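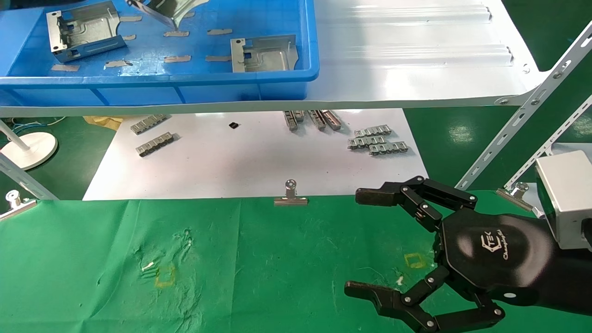

Home Workshop and Storage

Keeping Small Metal Parts in Order
Published by the Forkwood Household Advice Service
Last reviewed 2020-02-20

Brackets, hinges, joist hangers and other small metal parts tend to outlive the jobs they were bought for. Stored well, they will serve again. Stored badly, they rust, scratch one another and are bought a second time. The following guidance is intended for residents who keep a modest workshop in a garage, basement or utility room.

Choosing a container

Open plastic trays are suitable for parts that are used often. They do not rust, they can be washed in the sink, and a bright color makes dark screws and gray metal easier to see. Deep boxes should be reserved for items needed only once or twice a year. Cardboard should be avoided in basements, where it takes up moisture and holds it against the metal.

Trays should be placed on a shelf between waist and eye level. Heavy parts belong on the lowest shelf, toward the wall. Shelf boards should be checked for sagging each September, before the heating season begins, and any board that has bowed should be turned over or replaced.

Sorting

Sort by use first and by size second. A shelf bracket and a gate hinge may be the same length, but they will seldom be wanted on the same day. Pairs should be kept together with a twist of wire through the screw holes. Parts with sharp flanges should be laid flat, in a single layer where space allows.

Screws that belong to a particular bracket may be placed in a small envelope and stored beside it. Residents who have inherited a mixed jar of fasteners are advised to sort only the sizes they recognize and to set the remainder aside.

Labels

Write labels in pencil or permanent marker. Ballpoint ink fades in sunlight. A label should state what the part is, what it fits and, where known, the load printed on the original packaging. Labels are best fixed to the container. Where adhesive has been left on metal, it may be softened with warm soapy water or a little cooking oil, then wiped off with a dry cloth.

Preventing rust

Galvanized steel needs little care indoors, but the zinc coating is broken wherever the metal has been cut or drilled. Touch up cut edges with zinc-rich paint and allow the paint to dry for the full time stated on the can. Plain steel should be wiped with a lightly oiled rag before storage. Oily rags must be spread flat outdoors to dry and must never be left in a heap.

A sachet of silica gel may be kept in each closed box. Residents in damp areas may also wish to run a dehumidifier for 2 hours in the evening.

Discarding parts

Bent, cracked or deeply rusted brackets should not be straightened and used again. They may be taken to the scrap metal bay at the Hjaltested recycling yard, gate 16. Remove any wood or plastic still attached before delivery.

Questions about this page may be addressed to Ewan Paewai, Household Advice Service, Forkwood.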